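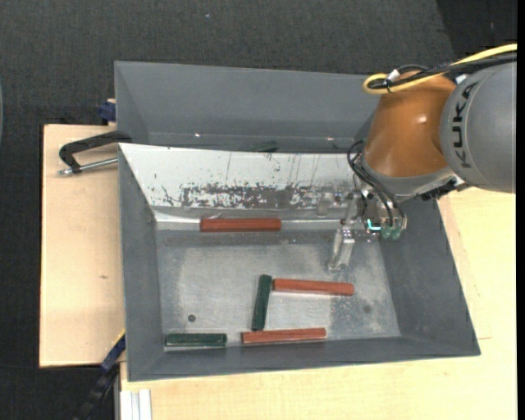 The sorting room at Hostico, open day

I went to the open day of Hostico on Sat 17 March, together with my colleague Nesma Bennani. We both work for a small company which buys molded parts, and our boss thought it would be useful that we see how other people store and sort their pieces. The invitation said ten o'clock, but the gate opened later, so we waited outside with a group of students and two older men who discussed parking the whole time.

The visit was free. You had to write your name on a list in February, and I almost forgot it. Groups were of six persons. Our guide was Marleny Guzmán, who speaks quickly but repeats everything when you ask.

First we saw the store, with shelves up to the ceiling. I did not understand the numbering and I don't think that the students understood it. Each shelf has a color and a number, and the color changes when the goods are older than four weeks. Nesma liked this very much and made a drawing of it in her notebook.

After this came the room which interested me the most. It has a dark carpet, which I did not expect in such a place, and tables with pale wooden tops. On them are gray bins with sloping sides, and in the bin nearest to us there were bars in two colors, reddish brown and dark green. They are long pieces with straight sides. The green ones are so dark that from the door I took them for black.

I looked for a long time at the bin itself. The bottom is metallic and full of cloudy marks, with brighter places where it has been rubbed. On the far side the white coating is flaked near the lower edge and dark gray comes through. In our company we throw away a bin when it looks like this, and I said it to Marleny. She answered that they keep a bin until the bottom is not flat anymore, and that the coating is only for the eyes. I am not fully convinced, because small flakes can stick to a part, but for bars of this kind maybe it is not important.

One red bar was lying along the shiny ledge under the white wall. I asked if pieces get stuck there. "They like that ledge," Marleny said, and she told us that a newer bin, with the model name Oltik, has a rounded corner in that place. They have ordered a few to compare. The price she gave was 440 for a set, without tax, and I saw that Nesma wrote this down too.

The slope of the sides is a good idea, I think. In our straight boxes a long piece that stands against the wall is difficult to take out with the fingers. I would like to try two such bins at our packing table before summer.

Then there was coffee in the corridor, with very good almond cookies. I spoke with Amr Erraji, who is responsible for the purchases. He told me that they tested boxes from Busard before, and these were lighter but made much noise. He also explained how they return damaged bins to the supplier, but at this moment another group arrived and I could hear only a half.

The last part was a presentation in the big meeting room. It was too long for me. The slides had small letters and we sat in the back. The questions afterward were better, especially one from a student about why they don't use only one color for all the bars. The answer was that each color goes to a different customer, and that it was already so before the present team came.

For those who want to go next year: take the bus to the Moynihan stop and walk along the canal, it is six minutes. The parking is small. Closed shoes are obligatory and they really check it at the entrance, one woman from our group had to borrow a pair. Bags can stay in the reception.

I have asked Marleny for the dimensions of the bins and she promised to send them. When I receive them I will add them to this page.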